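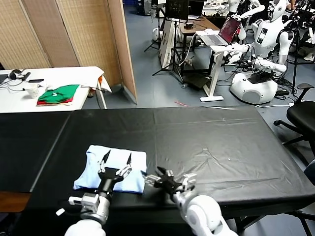
Two arms at work on a folded light-blue cloth, one of the jobs the new Mahuika release was written around.

Kallex puts out version 3 of its Mahuika planner

Sunday, November 17, 2024

Anyone who has tried to get a pair of robot arms to fold a towel will know that the arms are seldom the trouble. Deciding what to do next is the trouble, and that is where the people at Kallex have spent most of their time since August. Their planning software, Mahuika, reached version 3 this week, and it is a bigger step than the modest release notes would have you believe.

The old planner worked out a whole fold before either arm moved. That suited stiff things such as boxes and trays very nicely, but a T-shirt has ideas of its own, and by the time the second crease came along the plan and the shirt had often parted ways. Mahuika now plans one short stretch at a time, takes another look at the cloth, and carries on from whatever it finds. If a corner has slipped, the planner picks a new place to grip and keeps the folds already made, where the old one would send both arms back to their starting positions and begin again.

"We were so fond of the long plans," said Shabnam Pirzada, who leads the planning work and has been with the project from its first summer. "They looked lovely on a screen, and we kept patching them for months longer than we should have. Then we let the planner change its mind in the middle of a fold, and a whole drawer full of special cases could be thrown out. I think I deleted more code in September than I wrote all year, and I enjoyed every minute of it!"

The team tried the new version on 1399 folding runs before letting it out the door, using shirts, dish towels and plain squares of cloth. In 344 of those runs the planner changed its grip partway through, and the logs from every one of them come with the release, so that other groups can replay them and see which choices were made and when. Pirzada is especially keen for people to look at the ones that went badly.

There is a good deal in the package for those who look after the tooling, too. The replay viewer has been rewritten and now shows both arms on one timeline, with the planner's second and third choices listed under the one it took. Settings that used to be scattered over several files live in a single one, and 67 reported bugs have been closed — among them the much-grumbled-about one that made the viewer forget its camera angle each time a log was reloaded.

Illano, whose cloth-tracking library Mahuika has leaned on from the start, has updated its own package to match, and users will need to install both together. Older logs can still be opened, although they have to go through a converter first, and long ones may take a few minutes.

Still on the list are sleeves, which the planner handles well enough when they lie flat and poorly when they are twisted under the body of a shirt. Pirzada will talk about that work at the Wultberg software meetup next month, where she also hopes to hear from anyone folding things the team hasn't thought of yet.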